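Home | Shows | Models | Backstage | Contact

Falow open day, June 22, 2023

Got to Falow late, missed the welcome coffee. Still worth the trip.

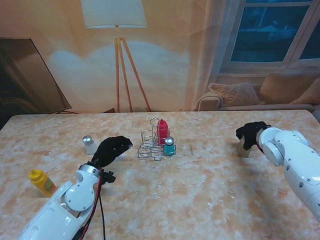

Condiments on the table, two white arms reaching in.

So – Falow is a model agency plus casting studio, one building, up 37 steps (no lift). Marilou Pangilinan took our group round. She walked for Edov for years and now teaches the new girls and boys how to turn without looking at their feet. Harder than it sounds. I had a go, not good.

Next the wall of comp cards, 901 of them, some faded to blue. Spotted two faces I knew from the Dallov perfume adverts. No photos allowed of the cards, fair enough.

Then a talk by Olanrewaju Igwe, who does castings for Onuoha. Quick, funny, blunt. Bring flat shoes and heels. Don't retouch your polaroids. Don't pay anyone up front for a portfolio, ever. A mum behind me wrote teh lot down.

Fitting room was shut, bit of a shame – and the Q&A overran so I only caught half before my train. Next open day is in July, booking by email, under 18s need a parent with them. Wear somthing plain.

We use cookies to improve your visit. Accept | Settings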